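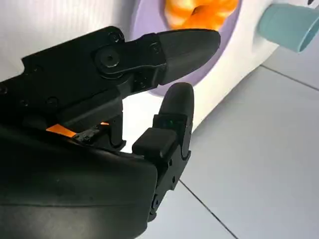
## Fruit hour planning meeting, Firnstead, November

Minutes by me again, so blame me for the spelling. We started at 4:30 in the long room and Hüsnü Akyol kept us more or less on topic. Everyone had read the last minutes except me (I wrote them, that should count). Passed with one fix: the juice spill was on the Durkine side of the room, not ours.

### 1. What fruit we're doing

Tangerines. This took much longer than it should have. There was a strong push for pears from the Ackah end of the table, and I do like a pear, but you need a knife and a board and then somebody has to wash the board. A tangerine comes apart in your hands and you're done. Hüsnü said the winter ones are sweeter anyway and we should quit while we were ahead.

**Agreed:** tangerines for the whole of fruit hour, pears to be talked about again in spring. Flurnis can deliver 50 to start with and we'll see how fast they go.

### 2. Plates and the table

I brought up plates because I care about plates more than I probably should. Last time we put everything out on paper towels and it looked like a bus station. The lavender one got a lot of love — it has a proper raised rim, so a tangerine that wants to wander off can't get very far — and on a white table the color really sings!
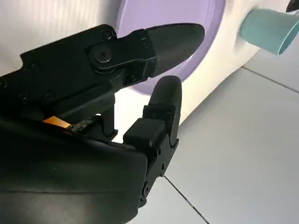 *Item 2: lavender-purple against white.*

One person thought purple and orange together would be too much. I disagree and I'd like that minuted, so I'm minuting it. We had a show of hands and purple won easily.

We also talked about keeping the white tabletop for fruit hour instead of covering it up. The cloth slides, it needs ironing, and the last person who took it home to wash brought it back pink. Tabletop stays bare of cloth. Wipe it down before and after, please, with the soft rags and *not* the green scrubby.

**Action:** me, to ask Flurnis whether they have more lavender plates and what they'd cost.

### 3. Peeling

The big one! Question was whether we hand people a whole tangerine or a peeled one. Hüsnü is firmly on the side of peeling ahead, as some of our regulars have sore hands and end up not taking one at all. I'd never thought of that and I changed my vote on the spot.

Then we got into how. Start at the stem end, big pieces, keep the fruit in one piece and don't pick at the pith. I'm a terrible pith picker and got told off for it (fairly). The white stripes are fine to eat and they look nice, a bit like a tiny pumpkin. Set it on the plate standing up, and let people pull off their own segments.
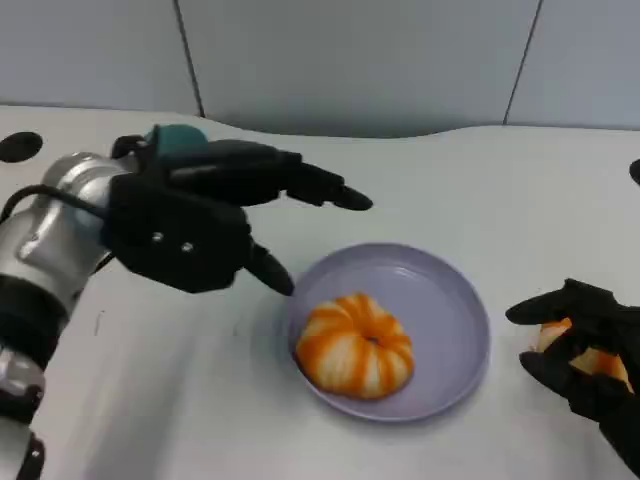
*Reading time: 2 min*

Peel was a whole conversation of its own. It goes straight into the compost tub and it doesn't sit on the plate with the fruit. Ackah folks want to keep back a bit to dry for tea, which got a yes as long as they bring their own jar and label it. Please label it. We all remember the ginger.

**Agreed:** peel ahead, one per plate, no more than 7 peeled at a time so they don't dry out.

### 4. Sign and leaflet

Durkine offered to print the leaflet and asked how many. I said 700 as a joke and it very nearly went through.

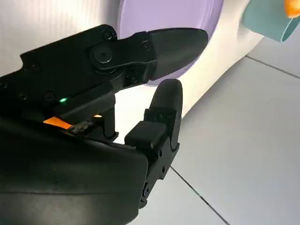

Anyway, we settled on a single sign by the door and no leaflet at all, and Durkine will do it in big letters. Wording is "Fruit hour, come in, take one." There was a request to add a line about washing hands and that's going on underneath.

### 5. Anything else

- The long room door still sticks. Lift the handle, then push.
- Someone left a gray scarf after the last fruit hour. It's on the hook.
- Napkins: we have plenty, stop buying napkins.

Finished at 5:40. Next meeting is same place, same time, and Hüsnü is bringing the rags.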